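Why do cats bury their poo?

I used to think my cat Silliter was just being polite. She isn't! Cats have a brilliant nose, and so do the animals that might chase them – so a wild cat covers up its smell to stay hidden.
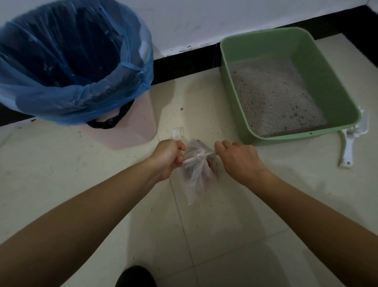

Poo is a sort of letter, you see. One sniff tells another cat who's been by and how long ago. Big bossy cats sometimes leave theirs out in the open, like a sign saying "my place". 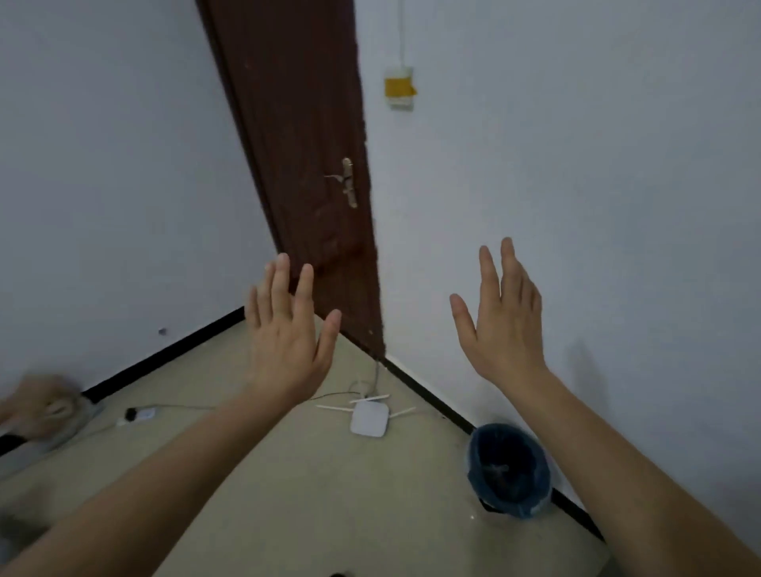
Kittens start digging at almost four weeks old. Loose, sandy stuff feels right under their paws, and off they go.
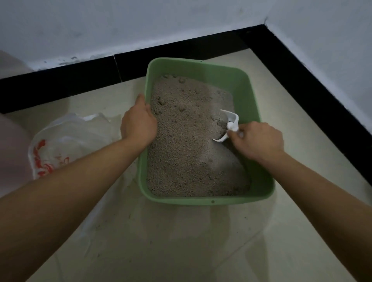
Flora Tennant wrote in to ask if lions do it too. Mostly they don't, Flora – they've got much less to hide from!

Grown-ups should scoop every day, and everyone should wash their hands after.
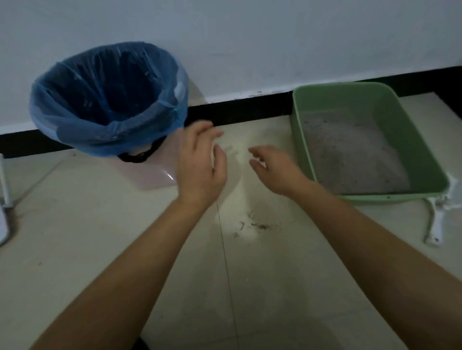

A litter tray and a lined bin, side by side on the tiles.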